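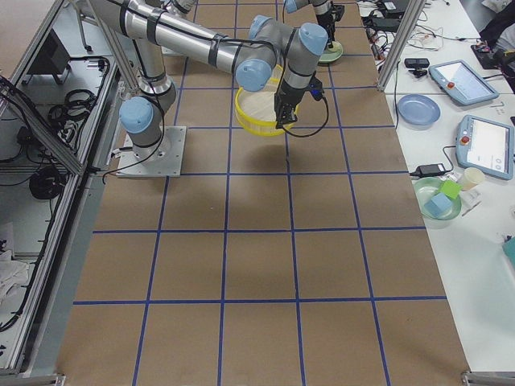
The two-arm cell at the Clarkgate site, with the yellow sieve held over the taped grid.

Visits > Site Reports > Clarkgate

Filed under: Automation & Skills, Member Visits

Report on the visit to the Soltevix demonstration laboratory, Clarkgate

A party of 19 members attended the December visit to the laboratory operated by Soltevix at its Clarkgate site. The visit was arranged at the request of the Sellness training center, which is considering a short course on robot teaching for kitchen and packing staff. Members were received at the main entrance, given a safety briefing of ten minutes, and divided into two groups for the tour.

The laboratory does not write conventional programs for the tasks it studies. An operator carries out the task through the robot, either by taking hold of the arm and moving it or by driving it from a remote station, and the movements of the joints and the gripper are recorded. Each complete recording is called a demonstration. The collection for the current group of tasks stood at 3,043 demonstrations on the day of the visit, of which 329 concern the handling of sieves and dishes.

The first group began at the two-arm cell. The table is covered in brown kraft paper and marked out in dark blue tape, and the operators use the resulting squares to set the starting place of each object. Our guide explained that a policy trained on objects that always start in one spot will learn the spot, and the starting square is therefore changed between recordings according to a printed schedule. Both arms are fitted with black grippers. Work was in hand with a round yellow sieve, and a small pale green dish lay on the paper under the second arm. Plates, a paper cup and two colored cubes were kept on the white side table, next to the teach pendants.

Members asked why a sieve had been chosen. The reply was that a thin rim must be held firmly and kept level, and that operators differ a good deal in how they approach it. New operators tend to pause above the object before closing the gripper. These pauses are recorded with everything else, and the laboratory prefers to repeat the demonstration than to edit them out afterward.

Several members were then invited to try hand guiding on a separate training arm. The arm moved more lightly than most had expected, although turning the wrist while keeping the gripper pointed down took practice. Remote control was found harder. The operator has no feeling of contact through the controls and must judge height by eye — shadows on the table were said to be a useful guide.

The second group started in the review room, where recordings are replayed and either accepted or rejected. In the session shown to us, 37 recordings had been put forward for review. The usual grounds for rejection are a dropped object, a wrong starting square, or a hand left in view of the camera. Software supplied by El Ouafi is used to label the accepted recordings.

Discussion over lunch turned to staffing. Soltevix stated that experience in robotics is not required of its operators and that steady hands and patience count for more in selection. Members from Sellness asked for details of the induction week, and a written outline has been promised. The question of how long an operator can work at the remote station without a break was raised but not settled.

Members wishing to join a second visit should write to the visits office, stating any access needs. Sturdy closed shoes are required on the laboratory floor.

Posted December 27, 2025

Shares: 19 | Comments: 0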